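Re: [chores] Can it tidy a washing-up tray yet?
From: Olumide Akande
Date: 6/29/22

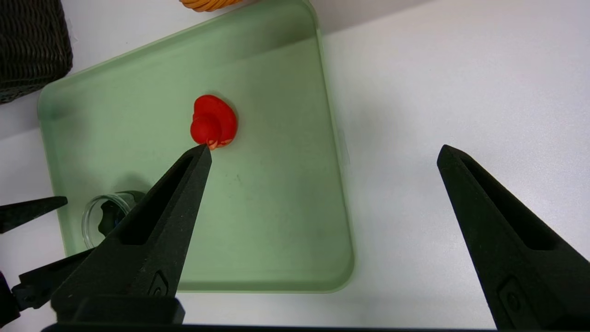 Wrist view, gripper open, duck in the green tray.

Ona,

My answer is "under supervision, yes; left alone, no". Reasoning follows your points.

Ona Ramanauskas wrote:
> The Flurkuvberg people say tidying is solved. I have read their
> note twice and can't find a failure rate in it. What does the
> Pritstead bench manage on ordinary clutter? I don't mean cubes.
> Also, do you still need two arms, and would you let it near glass?

Ordinary clutter first. The task is to move small items out of a tray and into a basket. The rubber duck is one of the easier ones. It is small enough to straddle with the fingers wide open, and it is red on pale green, so the detector rarely loses it. The grasp is where the trouble lies. The head and body are different widths, and if the fingers close across the join the duck rolls out. We now close on the body only. That change did more for us than the last two rounds of retraining.

The log at Pritstead stands at 2636 attempts over all objects. I am not going to quote one overall success figure from it, as the object mix changed in the middle of June and the two halves don't compare. I can send the raw log to anyone who wants to split it themselves.

Two arms: yes, for now. One arm can do the pick. The second is there for when the tray slides, and a light plastic tray on a smooth table slides a good deal. Bassey tried 4 kinds of mat under it. Only one held, and it left marks on the table, so we went back to using the other arm.

Glass: I would let it near a jar but not leave the room. The depth reading through clear glass is poor, and the planner tends to see whatever is behind the wall and ignore the wall. The rim is usually found. A jar standing by itself is manageable. A jar with another item close against it is still a manual job here.

Fingers: the printed ones with the long slot are still in use. The narrow tip gets under small items well enough, but there is little contact area higher up. Buvex has offered a softer pad. I have not fitted it, and would like to finish the present run first so that only one thing changes.

On speed, a person clears the same tray in six seconds. We are at three minutes on a good run, most of it spent re-planning after a missed grasp. I would not call that solved in a kitchen or on a packing bench.

If you have the Flurkuvberg object list, please post it. I would like to run the same items here.

Olumide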